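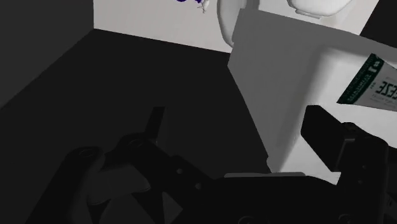 What will participants do in this study?
They will watch short clips of a robot arm working at a simulated tabletop, and for each clip they will say what they think the arm is about to do and how sure they are. A smaller group will also drive the arm themselves.

Call for participants: reading a robot's intent from a wrist view

The Conora project is looking for adults to take part in a study on how people judge robot motion. It is run by the manipulation group at the Enache Institute, with software support from Sastari. Sessions start in April and will continue until all places are filled.

Background

Our group trains arm controllers in simulation. The controller learns from recorded demonstrations and is then tested on object arrangements it has not met before. Until last year we scored these tests only by outcome: either the arm completed the task or it did not. That score is easy to compute, but it says little about the many runs in which the arm moves sensibly for a while and then goes wrong.

We have since tried a second method, which we call early reading. A person watches the first few seconds of a run from a camera near the gripper, the clip stops, and the person names the object they think the arm is heading for. If several people agree, and they agree on the object in the instruction, the run gets a high early reading score. If they split, the score is low.

In our pilot, 38 people rated 1,174 clips. Runs with a low early reading score failed far more often than runs with a high one, including runs where the arm's path looked smooth by our usual measures. Agreement between raters was good for open layouts and poor for crowded ones – mostly where objects stood near a wall or leaned on one another. We want to know if that drop comes from the robot's motion or from the limited view, and the new study is set up to separate the two.

What the study involves

There are two parts. Everyone does Part A. Part B is open to people who can come to our building.

Part A is done online in a web browser. You will need a laptop or desktop computer with a screen of ordinary size. Phones and tablets won't work, as the objects become too small to make out. You will go through a short practice set and then a main set of clips. All of them are computer rendered, with plain shading and household-type objects. Some are shown from near the gripper only, and some add a second view from above. After each clip you pick an object, or "can't tell," and move a slider to show how sure you are. "Can't tell" is a real answer and we would like you to use it when it fits.

Part A takes 50 minutes. You may take a break between blocks, but please finish on the same day you start.

Part B takes place in our lab and lasts two hours. You will use a hand controller to move the simulated arm and pick up objects in the same layouts used for the clips. No experience is needed. We record the motion of the controller and the simulated arm. We do not record your face or your voice.

Part B runs in the morning from 9:30 and in the afternoon from 2:00. Each session has room for 5 people.

Who can take part

You can apply if you:
are 18 or older
have normal or corrected vision
read English comfortably
have not worked on Conora or taken part in the pilot

We welcome people with no background in robotics. We are also keeping places for people who operate arms at work, on a factory line or in a lab, and the form has a box for this. Left-handed people are especially encouraged to apply for Part B – the pilot had very few.

Color vision differences do not exclude you. Please mention them on the form so that we can account for them in the analysis.

Payment

Part A pays $18. Part B pays $45, plus local bus fare or parking. Payment for Part A is sent by gift card or bank transfer within two weeks. Part B is paid at the end of the session. Your pay does not depend on how many answers match the robot's instruction. If you stop partway through either part, you will be paid for the time you have put in.

Risks and data

Some people find the close camera view tiring, and a few pilot participants reported mild motion discomfort. You can stop at any time without giving a reason.

Your answers are stored under a number, separately from your name and contact details. Contact details are deleted once payment has cleared. The rating data, without names, will be released along with the clips. The full set is planned at 2,991 clips. Sastari maintains the rating page but has no access to contact details. The study has been reviewed by the Enache Institute's human subjects office, and the consent form is shown in full before you begin.

How to apply

Fill in the sign-up form linked from the Conora page of the institute website. It asks for your age group, your handedness, any experience with robot arms, and which parts you would like to do. If you choose Part B, list the session times you could make. We reply to every application, usually within a week.

Part B is held on the second floor of the Brillora Building. The entrance and the lab are step-free, and the desks can be raised or lowered. If you need any other arrangement, write it in the last box on the form and we will contact you before booking a time.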